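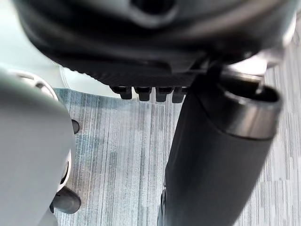
Resetting the living room: sofa, pillow, fabric

1st August
By Elspeth Morrison
3 min read

The living room gets a full reset every two weeks. I used to do it by feel and the result drifted, so in March I wrote the procedure down. This post is the current version.

Seats come first. Crumbs and grit collect in the seams, and grit is what wears a smooth cover. I use the soft brush head on the lowest suction setting and work from the back of the seat to the front edge, following the stitching. The crosswise seams get a second pass with a dry paintbrush. The gap between the cushions is done last, with the crevice tool held flat.

Wiping is next: a microfiber cloth, 300 ml of lukewarm water, one drop of dish soap. Wring the cloth until it no longer drips. Headrests need the most attention because of hair oil. I tried Gruvar cleaner for a while and found no difference on light colors, apart from the smell.

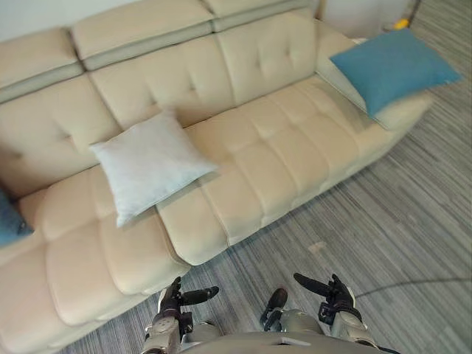

How often should a light-colored sofa be wiped down?
Every two weeks is enough for the headrests and the seat. The backrest can go a month or longer unless someone eats on it.

Pillows go back after the seat has dried, which takes 13 minutes in my living room with the window open. I plump them by the side seams. Pulling on the corners stretches them, and the filling never quite returns.

Woven fabrics are handled separately. Shake outdoors, lay flat, then smooth from the center outward with the palm. Benedek Illés, who reads this blog more closely than I do, wrote to say he smooths along the weave only. I tested both on a Skukholm throw and his method leaves fewer ripples. 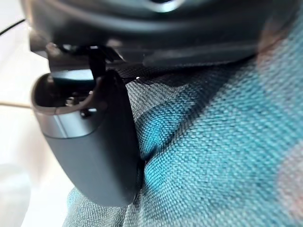
Can a woven throw be kept on the sofa all the time?
It can, provided it is lifted and shaken at each reset. Grit trapped underneath rubs against the cover every time someone sits down.

The floor is done after everything else. Next post: the Sikomitz shelf and its missing bracket.

Filed under: Home Upkeep, Living Room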